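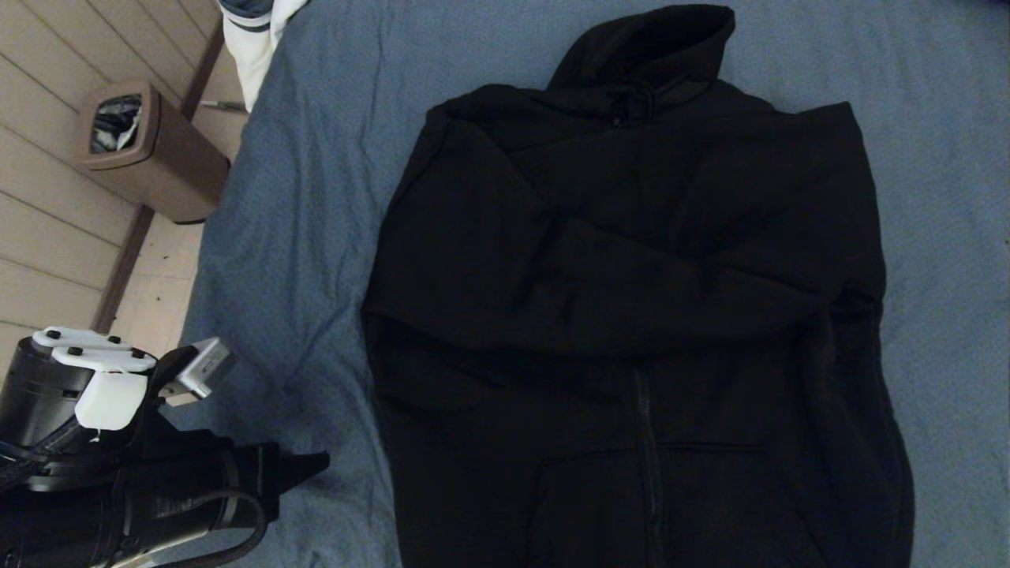
Workshop and household tips: choosing gripper fingers for folding laundry

These notes cover picking, fitting and checking finger tips for a small arm that folds clothes on a bed. They apply to parallel grippers with two fingers. Suction and soft pads are left out.

Pick the garment before the gripper

A thin T-shirt is a poor first test. Almost any tip will lift it, and the results look alike. A zip-up hoodie is more useful. It has two thicknesses of cloth over the pocket, a zip that resists bending, and a hood that pulls the neckline out of place when a sleeve is dragged. If a tip can manage a hoodie, it will normally manage towels and pillowcases without changes.

Use the same garment for every tip you compare. Washing changes the cuffs, so run all tips between one wash and the next.

Tip shapes

Pointed tips slide under a sleeve lying flat and take a small fold of cloth. They catch on loose knit and will go through a worn sheet if the arm is set too low.

Broad tips hold better once closed. They need a raised fold to start from, so pinch one by hand or have the other arm push the cloth towards them first.

Rubber sleeves over either shape add grip but also drag the sheet. If the bedding moves with the garment, take them off.

We tried the Rieger pointed set and the Dikard broad set. The Rieger picked up a flat cuff more often. The Dikard dropped fewer sleeves on the way across the chest. For one pair of arms working together, Maricruz Cervantes prefers pointed on both, as mixed tips need separate closing settings and these are easily swapped by mistake.

Setting up on a bed

1. Pull the sheet tight and tuck it in at the sides. Small wrinkles do no harm. A ridge higher than the tip will be picked up as if it were cloth.

2. Lay the garment on its back with the zip closed to the top. Flatten the hood by hand.

3. Set the lowest height of the tip with the arm's own weight on the mattress. A mattress sinks and a table does not, so heights copied from a table will leave the tip short. We allow 9 mm of sink on ours.

4. Set the closing force low and raise it in small steps. On the Puvetti controller we start at 80 and have never needed more than 300. These are the controller's own units and will not carry over to another make.

5. Run the cable along the underside of the arm with enough slack for full reach. Move the arm by hand through its whole range with the power off and watch for the cable touching the cloth.

6. Fold one sleeve across the chest, then the other. Stop after each and check that the neckline has not moved.
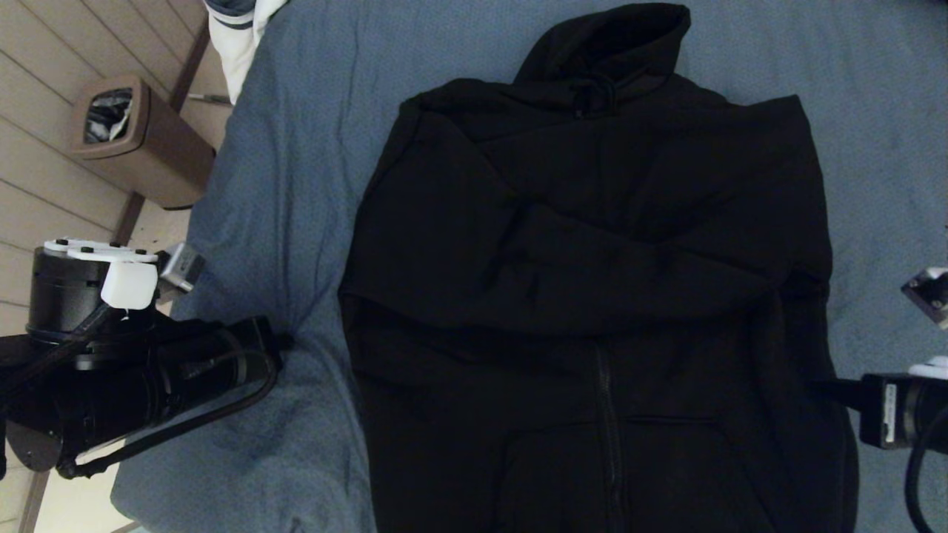 Choosing a camera position

A camera mounted high sees the whole garment and both arms, but the tips hide the cuff at the moment of closing. A wrist camera sees the cuff well and loses the hem. If only one can be bought, take the high one and accept some missed grasps.

Black cloth is the hard case. Folds show only as faint grey lines, and the pocket seam may vanish altogether. Raise the exposure until the sheet is nearly too bright, then go back one step. A side lamp at low height helps more than a stronger ceiling light. Ximena Bermúdez uses a desk lamp at mattress level with the shade turned away from the camera.

Use a plain sheet in a colour unlike the garment. White is awkward with automatic exposure. Mid to light blue has worked with black, grey and red.

Recording results

Write down the tip, the force, the height and the outcome for every attempt, including the ones stopped early. Do 3 practice folds before recording. Score a sleeve as folded only if it stays put after the tip has opened and lifted clear. Sleeves that spring back count as failures, even when the grasp was good.

Care of parts

Wipe finger tips with a dry cloth at the end of a session. Lint collects in the ridges and reduces grip. Check the small screws on printed brackets each week, and turn them only until snug, as the plastic strips easily. Atisdale brackets come with spare screws in two lengths. The longer ones foul the plate behind, so keep them in a separate bag.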